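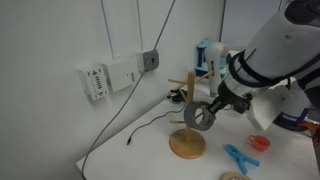

Chapter 8. Soil Water

Soil holds water in the gaps between its grains. Sand drains fast because its gaps are wide. Clay drains slowly and may hold water for weeks.
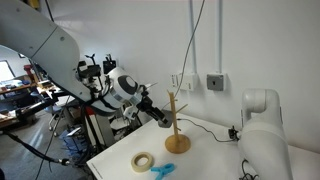

Field capacity is the water left after free drainage stops. At the Mersha plots it was reached in 2 days. Section 8.1 defines the terms used in the rest of the chapter.

2 comments | 13 shares

Is the Istow clay covered later?

Table 8.2 needs units.

Contact | Copyright Sisby Press | Back to top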